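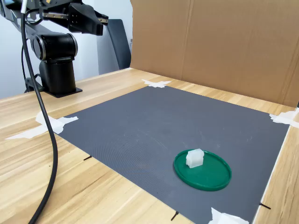
Workspace Standards at Praswood: Speaker Notes
Presenter: Erick Chege

Opening. Welcome the staff and thank Přemysl Polák for the August survey. It covered 19 work tables.

Point 1: Surfaces. Wooden tabletops are to be wiped along the grain. Mats stay flat, and tape is replaced once its edges lift.

Point 2: Cables. Most complaints in the survey concerned cables lying across tables. Ask supervisors to route them toward the nearest edge — never over a walkway.

Point 3: Backdrops. Cardboard panels remain acceptable. The budget allows $500 for replacements, to be ordered through Nemance.

Pause for questions. Requests for new tables go to Mr. Polák in writing.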